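Toy Drive Fills Its Last Bowls

Skalorby's summer toy drive closed in July with 1,588 small toys handed in, up from 1,024 the year before. The toys go to waiting rooms at clinics and dental offices in town, where each room gets a clear bowl of balls and other small pieces for children to play with.

Tetteh Ofori, who runs the drive, said 84 bowls were on this year's list. Drop-off boxes stood at the Guvon hardware store and at the Vishwakarma bakery.

"Balls go first," Ofori said. "We never get enough of the spiky ones."

Indrek Org handles the deliveries. He asks offices to keep a towel near the bowl so that toys can be wiped down at closing time, and to return any that are cracked. Offices that missed the list can still write to the drive in care of this newsletter. Another 300 toys are being held back for replacements over the winter.

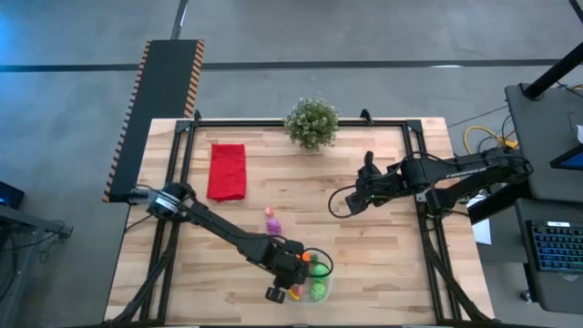
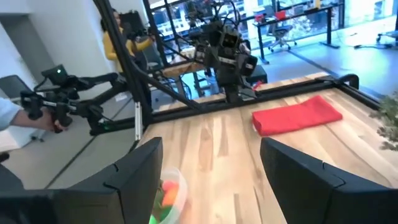
A clear bowl of colorful toys and a folded red towel on a wooden tabletop.

Skalorby Notes | Issue 84 | Page 3

Families with toys to give should hold on to them until the boxes go out again in spring. Stuffed animals and anything that runs on batteries can't be accepted.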